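Sawatzky Wrestling Supporters' Board
Events and Broadcast > Commentary for the March show

Florence Arsenault (Moderator)
Members are advised that the promotion has confirmed a change to the commentary arrangements for the March show at the Varkley Hall. The main event will be called by a team of three, and the undercard by the usual team of 2. The office has asked that comments be collected in this thread and not sent to individual members of staff. Please keep remarks to the commentary. Ticket prices have their own thread.

ringpost_left
Thank you, Moderator. I wish to record an objection. Three voices were tried on the Sedotska card and the result was poor. The two analysts spoke across one another during the closing minutes of the tag title match, and the referee's instruction to the corner could not be heard on the stream. I would ask the office to reconsider before the running order is printed.

Bestska_Regular
I must disagree with the previous member. The fault at Sedotska lay with the sound desk. All three microphones were set at the same level, and the play-by-play caller should always sit above the others. I was in the hall that evening and heard none of the confusion described, although I accept that those in the hall do not hear the stream.

ringpost_left
With respect, the member has answered his own point. The commentary is provided for those watching at home. What was heard in the hall is not relevant to it.

hardcam_side
I have followed the promotion for a number of years and would offer a middle view. A third voice is of use where that person has wrestled one of the competitors and can explain a hold or a habit. It is of little use where he is there to tell stories. The office has not said which kind of guest is intended. If it is a former champion, I would support the change for one match and no more.

On the matter of levels, I agree with Bestska_Regular that a proper sound check is needed. The doors at Varkley open very early and the check is often cut short.

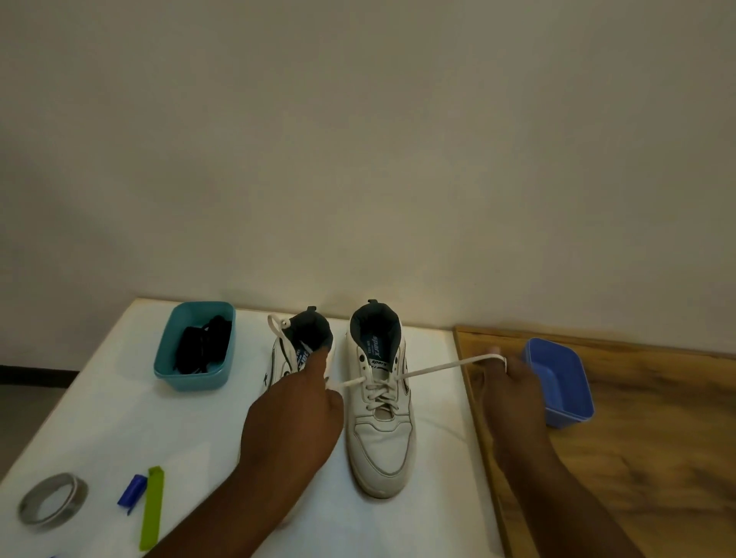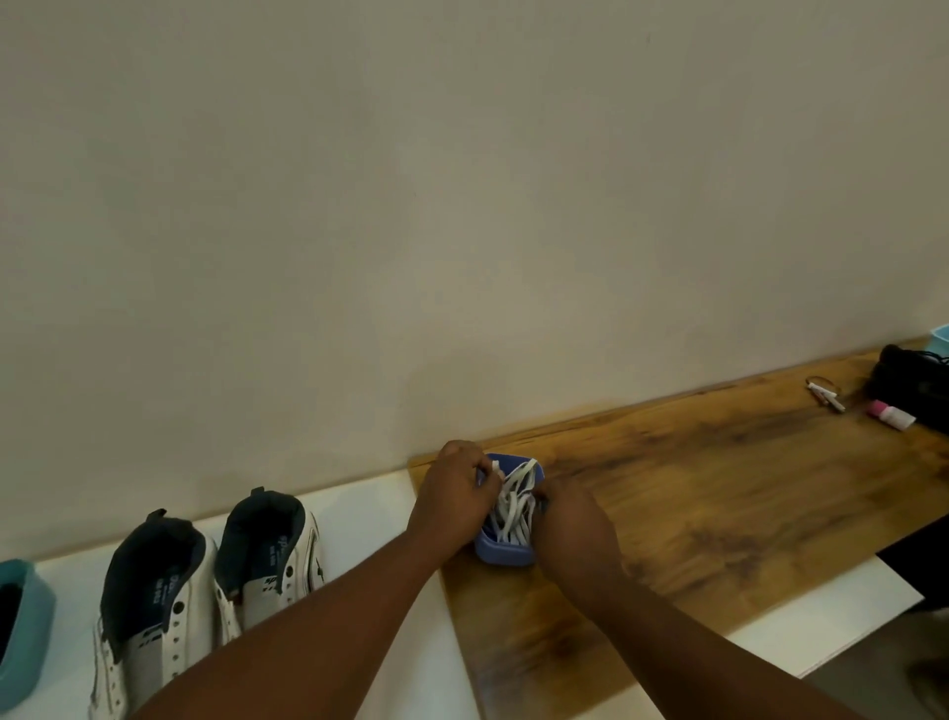

I would therefore propose that the check be held before the doors open, with all three commentators seated and wearing their headsets, and that one of them be named in advance as the lead. The lead should have the final word on every near fall. This was the practice when the promotion ran at the old Bestska rooms, and I do not recall a single complaint on the subject.

apron_notes
There were complaints. I wrote two of them. The lead caller at Bestska gave the wrong name to a finishing hold throughout an entire season and would not be corrected. In all other respects I support the proposal.

hardcam_side
I accept the correction.

Florence Arsenault (Moderator)
The proposal on the sound check has been noted and will be passed to the office. I am able to confirm that the guest is a former holder of the Sawatzky title. I am not able to give the name until the contract has been signed, and posts guessing at it will be removed.

ringpost_left
That is helpful, and I am prepared to withdraw part of my objection. I maintain that three voices are too many for a 40 minute match. Could the guest join after the entrances and leave the desk before the final stage?

Bestska_Regular
A guest who leaves before the finish might as well not attend.

Florence Arsenault (Moderator)
Both views will be forwarded. The thread will remain open until the office replies.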